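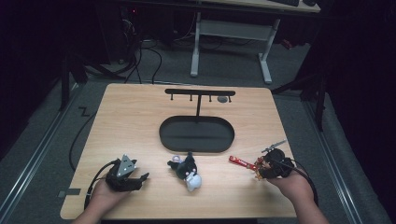

Keychain hanging table, stand and tray in place, both handhelds.

October, 2:40 pm. Notes on the pad rule – want this settled before Wirum gets the next batch.

Current wording in the Cladetti sheet is "pads in good condition". Useless. Two people read it two ways. Went over both fingers before writing this. Pad edges rough, ragged bit along the top of one. Is that a fail? By the sheet, who knows.

Proposed:
- look at pads at start of every block, both hands, jaws open
- loose bits or stray fibers on the edge: trim, note it in the log
- grip face torn or lifting: swap, no debate
- swap at 1000 closes regardless. Old limit was 900 but never enforced
- always swap left and right pad as a pair

Episode 123 and 171 have no pad entry at all. Can't tell now which set was on. Both go to the hold folder untill somebody checks the Holanda log.
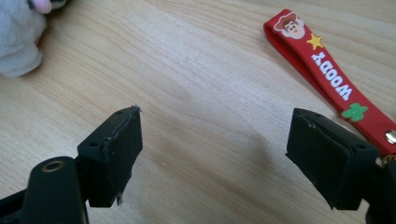

Anathi Kekana read the list over and wants trimming banned in the middle of a block. Her point is that a trimmed pad is a different pad as far as the data goes, so either trim before the first episode or leave it alone and finish. She'd also like the close count written on the sheet by hand, becuase the counter resets on a restart.

Fine with both. Added. Hand count goes top right next to initials.

Still open – table reset. Objects go back to the start layout, stand hooks clear, cables off the work area and behind the wrists. Alfredo Ignacio has the Wokmont version, which is stricter, ask him for it.

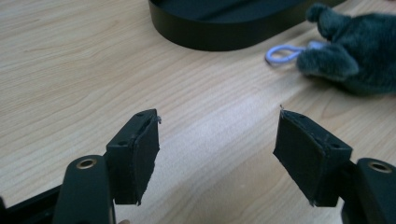 Also need a line on fingers. Keep them behind the jaws whenever the grippers are live, including between episodes. Same rule for whoever is resetting. Wokmont has it as item one, ours is buried on page two. Move up.

Draft to Alfredo by 5. Print new sheet after he signs, bin the old ones.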